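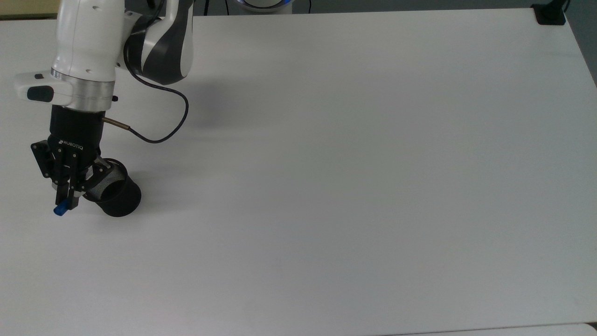 Access to audit reports on a municipal road contract

Posted by Khadija El Sherbiny in Public Accountability and Local Government

I am writing on behalf of a residents' association in Droltport. In December our municipal council approved a final payment to Lindqvist, the contractor responsible for resurfacing the harbor road. The work was divided into 17 sections. According to the council's own progress notice, only 4 of these had been completed when the payment was approved.

The association submitted a written request for the contract, the payment schedule and the report of the internal auditor. The clerk's office released the contract but declined to provide the other two records, stating that the matter was "under review." No legal provision was cited and no date was given for a further decision.

I would be grateful for guidance on the following points. Is a pending review sufficient grounds to withhold a payment schedule? Should the association file an appeal now, or must it wait for the review to close? Finally, would a petition carry any formal weight? We have collected 544 signatures to date.

Vasylyna Kravchuk

The rules differ from one jurisdiction to another, and the first step should be to consult the public records law that applies to your council. Certain principles are nevertheless common to most such laws.

A refusal should ordinarily be given in writing and should identify the exemption on which the office relies. The words "under review" do not, by themselves, identify an exemption. I would recommend that the association write again to the clerk, quote the original request in full, and ask for the specific section of the law under which each record is being withheld. The two records should be treated separately in this letter. An auditor's draft report is often protected until it has been adopted. A payment schedule is a financial record that existed before the review began, and the case for withholding it is generally much weaker.

As regards timing, please do not wait for the review to close. Appeal periods are usually counted from the date of the refusal, and a review may continue well beyond that period. If the deadline is near, file the appeal first and send the letter afterward. A short appeal that arrives in time may often be supplemented later - a late one may be rejected without being read.

The association should also request the minutes of the meeting at which the payment was approved, together with any certificate of completion signed by the supervising engineer. If payment was made without such a certificate, that is a matter to raise with the regional audit office directly.

Bastien Royer

They are all the same, in my view. Our council did this with the Mekovine drainage contract and the review was never published. Go to the newspapers.

Dewanti Tuhumury

I agree with the advice given by Vasylyna Kravchuk and wish to address the matter of the petition, which has not yet been covered.

In many municipalities a petition must be placed on the council agenda once it reaches a fixed number of valid signatures. In my own municipality the threshold is 100, but yours may be considerably higher. The standing orders of the council will state the figure and the required form. Please verify whether each signatory must provide a home address, as petitions are frequently returned on this ground alone.

A petition will not compel the release of a record. Its value is that the council must respond to it in open session, where the response is entered in the minutes. The wording should therefore request a definite action, such as publication of the payment schedule, and should avoid any allegation against a named official or against the contractor.

The association may approach the press at any stage, although I would suggest that the written refusal be obtained beforehand and a copy supplied to the reporter.

Khadija El Sherbiny

Thank you for these replies. The association will file its appeal this week and will request the minutes and the certificate at the same time. Our signature sheets do not include home addresses, so these will have to be collected again.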